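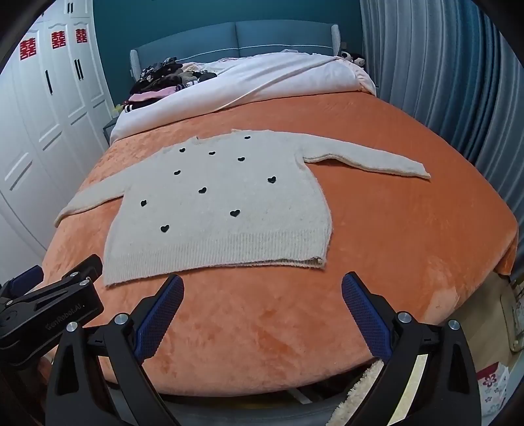 Jumper flat on the plush bedspread, fingers open in front of the hem

Soft ribbed pads or stiff fingers for knitwear, and do I need a second gripper?

Posted by knitpicker in Grippers and hands

Hello all. I've been lurking since August and finally have something worth asking!

I'm working up to a small clothes folding setup. The plan is a Tamiru arm (or two, see below) clamped to a bench, but before spending that sort of money I wanted to learn what the fingers have to do, so I've been going at it with hand-held grippers first. It is the most fun I've had with laundry in my life. You squeeze, the fingers close, and within ten minutes you start to understand why people write whole papers on picking up a sock.

My test pieces are all knits. The pale grey jumper with the little black hearts is the big one, and then I have smaller bits in white knit and some fluffier stuff. I work on the bed, on a thick orange plush cover, which I know is kinder than a bench would be. The fingers can sink in a little next to the cloth and come up under it.

What I've found so far:

Blue pads with a texture on them are lovely on ribbed knit. If I come in from the side and close on a raised bit, the cloth stands up in a nice tall fold and stays where it is. I did the same with a pair of plain stiff plastic fingers, same size near enough, and had to squeeze much harder for the same hold. The stiff ones are better at getting under an edge, though. With the soft pads I often push the hem away from me before I get hold of it, and then I'm chasing it up the bed.

A flat jumper is far harder than a rumpled one. A jumper that has been dropped in a heap gives you folds to grab anywhere. Lay the same thing out neatly and there is nothing to pinch except the edges. The waistband is my best bet when it has curled over a bit at a corner. The middle of the body is hopeless unless I press down and drag the two fingers together to make a ruck, and on plush I then sometimes come up with a mouthful of bedspread as well.

Opening width matters less than I expected. I started out with the fingers wide open every time and now I go in much narrower for hems, but I have no idea whether an arm would want the same.

Then there's the two-gripper business.

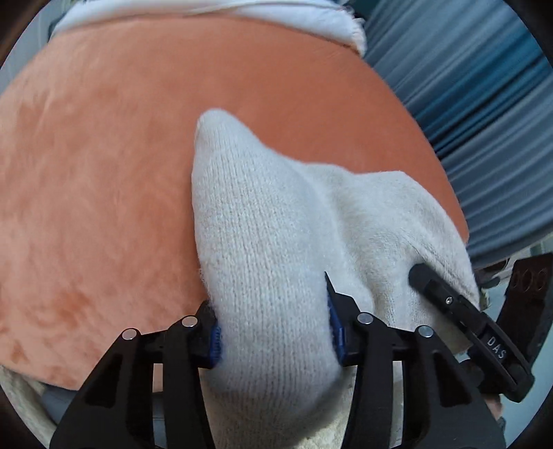 Last edited December 30, 2018

The white piece there is held upright between the blue pads, with a second gripper resting against the looser part of it. This was where I got excited, and also where I got stuck. With one gripper I can lift and I can drag, but laying cloth out flat means going back and forth from one side to the other. With two I can hold one bit and work on the next. The trouble is that they get in each other's way. The linkages flare out wide lower down, so as the tips come together the bulky parts are already close to touching, and the cloth between them hides whatever I'm trying to grab.

So, my questions, in no great order:

Would you put soft ribbed pads on both arms, or soft on one and stiff on the other? Flerport sell a pad set for 12 mm fingers and I could get both kinds without crying about it.

Is one arm enough to learn on? The Tamiru is 490 each where I am. One is a present to myself and two is a conversation at home.

How wide a camera view do you want at the wrist? The one I've used is very wide, which I love as I can see the fingers and the whole bed and the wall behind all at once. Everything near the rim bends, though — a straight curtain turns into a rainbow. Does that matter in practice?

And does anybody run Flolano as the controller for cloth? The manual only ever talks about boxes.

Thank you! Happy to try things out and report back, I have plenty of jumpers.

benchandclamp

What a good way to start. I did it the other way about, bought the arm first, and spent a whole winter learning with a screwdriver in my hand what you've learnt by squeezing.

Pads first. Go soft on one and stiff on the other, at least to begin with. I had soft pads on both for a long time and kept running into the problem you describe, where the hem scoots off ahead of the finger. Now my left arm has a stiff, thin lower finger that slides in flat, and a soft upper one that comes down on top. That mixed pair is brilliant on hems and waistbands. The right arm has soft pads on both fingers and does the holding. You could try this on your hand-held tonight by taping over one pad with something smooth, parcel tape will do.

With the Flerport pads, check which way the ribs run before you stick anything down. I put mine on with the ribs going the same way as the pull and the cloth slid along them as if they were rails. Turned them through ninety degrees and it was a different gripper. They come off again with a hairdryer and some patience. I've had 2,000 closes out of one set, mostly on towels and T-shirts, and the ribs are going shiny at the tips but still hold.

Be a bit careful with knit and pointed tips. If there is any thin end sticking up past the pad it will find a loop sooner or later. I round mine off with a nail file. I pulled a thread right across the front of a cardigan that wasn't mine and I'm still hearing about it.

On the arms getting in each other's way: don't bring them in square to each other. Tilt the second so it comes in low from the side, with the tip leading and the bulky end well out of the way. On a bench you can set the bases further apart than feels sensible and let the arms lean in. I have mine at opposite corners of the table now and they hardly ever knock. When they sat side by side along one edge they knocked all the time.

One arm or two? One. Learn on one. Use a clothes peg, a bag of rice, or your own hand-held gripper as the other. I mean that about the hand-held, by the way! Hold the cloth with it yourself while the arm does its part, and you'll find out where the second arm would need to be before you pay for it.

Your bed is making your life easy, and it will give you a shock when you go to a hard table. The soft cover gives way and the finger gets down beside the cloth. On a bare bench the finger either skims over the top or digs in and the motors complain. Put a folded towel or a thin camping mat on the bench for the first few weeks, then take it away once you've got your heights sorted out.

tealcurtains

soft pads both sides. never needed stiff ones. also the Tamiru is fine but the cable at the wrist is too short, get the longer one when you order

oldlooms at Flellholm

I'd quarrel a little with the reply above mine. Soft on both works very well when the cloth is already in a heap, and I suspect that is how that poster is using it. For a garment laid out flat I'm with benchandclamp.

I can help with the camera and Flolano parts, as we use both at the Flellholm workshop.

Keep the wide view. I've tried three lenses at the wrist and the narrow ones were miserable for cloth. As soon as the fingers are down by the hem, a narrow view is full of jumper and nothing else, and you can't tell which end of it you're at. With a wide one you can still see a sleeve, or the edge of the bed, or the other gripper coming in from the side. The bending at the rim looks alarming and I've stopped noticing it. The middle, where your finger tips are, is hardly bent at all. If you want to measure anything from the picture then yes, you need to straighten it first, and Flolano has a tick box for that under the camera page. Printing a sheet of squares and holding it up in different places takes a quarter of an hour and only needs doing once per lens.

Do watch your colours. Black fingers and blue pads against orange is about as good as it gets for seeing where the pads end. White cloth on a white table under a lamp is the opposite, and I lost a fortnight to that before somebody lent me a green tablecloth. I'd try your knits on something strongly coloured when you move to the bench as well. A pale jumper with dark hearts all over it is a gift, too. You get marks to follow when the cloth moves, where a plain one just looks like fog.

Flolano and cloth: it can be done. The manual is all boxes, you're right, and the default grip is set up for them, so it closes until it meets resistance and then stops. Knit hardly resists, so it either stops far too late or reports an empty hand while a sleeve is dangling from it. Go into the gripper settings and change from force to position, then tell it how far to close. We have seven saved settings by now for different thicknesses. Start with a T-shirt, a towel and your thickest jumper and fill in the rest as you go.

The other change is speed. Close slowly, then wait a moment, then lift. A fuzzy knit carries on squashing down after the fingers have stopped, and if you lift straight away it can creep out of the bottom of the pads. I'd happily have paid for that tip two years ago — I thought my pads had worn out and bought new ones.

On the ruck trick, pressing down and dragging the tips together: it's a proper technique and well worth keeping. Start wide, press lightly, bring them in. On plush you'll pick up the pile as you say, so press less than you think. On a firm mat it works much better. I'd go as far as to say it's the one thing that gets easier when you leave the bed.

For the hem, have you tried coming at the corner on the diagonal? Straight on, you're pushing against the whole width of the waistband and it has nowhere to go but away. At a corner it tends to fold up and over the finger for you.

knitpicker

Oh this is marvellous, thank you all three! Parcel tape on one pad is on and I've already had the waistband up at the first go from the corner. I'd been going at it straight on every single time. Ribs across the pull, noted. One arm it is, with the longer cable, and I'll be the other arm for now.

oldlooms, would you mind putting up your closing distance for the thick jumper setting? I'd like to see how far off my guess is before I order the pads.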